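Vidport Hand Teaching Kit

Home > Teaching and teleoperation > Kits

We love this one. The Vidport kit lets you show a multi-fingered hand a task the way you'd show a new coworker: put on the glove, do the job, and the robot's fingers follow yours. Prefer to guide the arm by hand? Press the release and move it where you want it.

The wrist camera records along with every joint, so a demonstration and its close-up view stay together. Clear plastics and shiny surfaces are a great thing to practice on – they teach you fast how close is too close!

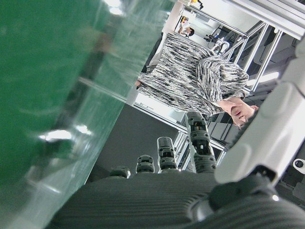
What you get

Teaching glove, left or right, with a 10 ft cable
Wrist camera and mounting ring
Lostside recording software, one seat
Set of 30 practice tasks, written by Thư Lã and Raelene Halliday at our Menham shop

Good to know

Most people record 40 demonstrations before their first training run. Storage on the base unit holds 336 of them. You can trim a take, redo it or throw it out right from the glove – such a time saver when your other hand is busy.

Left-hand gloves ship again in March. Sizing questions go to Nghĩa Bùi at the parts desk.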